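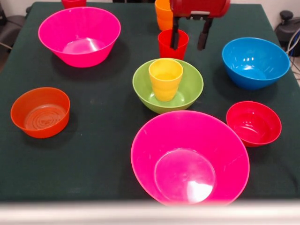 Visitor's Diary: Second Day at Rillden

December

Arrived at the Rillden building at ten minutes to nine and signed in at the front desk. Edeltraud Grabner met our party in the lobby and issued badges. Visitors were asked to leave bags and coats in the cloakroom and to remain with their assigned group until lunch. I was placed in the second group, together with the two representatives from Zurkley and a number of teachers whose names I did not manage to record.

The opening remarks were brief. Ms. Grabner thanked the departments for giving up a working morning and reminded us that the open day is held in the same rooms where the ordinary work is done. Guests should therefore expect pauses. She gave one figure for the year, 1000 completed trials on the tabletop program, and said that the written report would be sent to all who had left an address.

The manipulation demonstration began at half past nine under Zamfira Văduva. The task for our session was the sorting of plastic tableware. Bowls and cups in strong colors had been set out on a dark green cloth, with a yellow cup already standing inside the lime green bowl, and the arm with the red gripper housing was to work among them. Ms. Văduva explained that the bowls differ in width and depth on purpose, and that glossy plastic is a fair test for the cameras on account of the bright reflections inside the bowls.

I made my longest note of the morning on the red cup behind the green bowl. The gripper had come down over it with one black finger inside the mouth of the cup and the other outside, to the right. Ms. Văduva described this as a rim grasp. The department prefers it for cups, as closing around the whole body requires a wider opening and more clear space on every side. A gentleman from Zurkley asked whether the same approach is used for the bowls. She replied that it is, with a different angle of entry for the wide ones, and that the shallow bowls remain the harder case.

There followed a discussion of how the starting positions are chosen. The program keeps a list of 211 layouts, and the operator takes the next one on the list before each session. I had supposed that the objects were simply put down wherever convenient. Ms. Văduva was patient on this point and showed us the printed sheets - they are kept in a binder by the door, with a column for the operator's initials and another for remarks. I read several of the remarks. Most were a single word.

Questions took up the remainder of the session. One of the teachers wished to know how long a new operator needs before working without supervision. The answer was 9 sessions, though the department is reviewing this. Another asked about noise. I asked about the choice of cloth and was told that two other colors had been tried in the spring, and that the green gave the best contrast with the full set of tableware.

Coffee was served at eleven in the corridor. I spoke with the Zurkley representatives about the Flerent agreement, which they expect to be renewed on the present terms. Nothing was said that needs to be passed on to the office. The coffee was weak.

After the break our group was taken to the Prantl room for a presentation on maintenance schedules. The speaker had prepared 71 slides and reached roughly half of them. The portion on cable inspection was useful, and I have requested a copy. The heating in that room should be mentioned on the comment form, which I have not yet returned.

Lunch was at half past twelve. The afternoon was given to a tour of the storage area and a short closing meeting, at which Ms. Grabner invited written suggestions for next year. I proposed smaller groups for the tabletop session, so that everyone may stand near the cloth.

Left at a quarter past four. To do before the end of the week: return the badge, which I carried off in my coat pocket, write to Ms. Văduva about the layout sheets, and send my travel receipts to accounts.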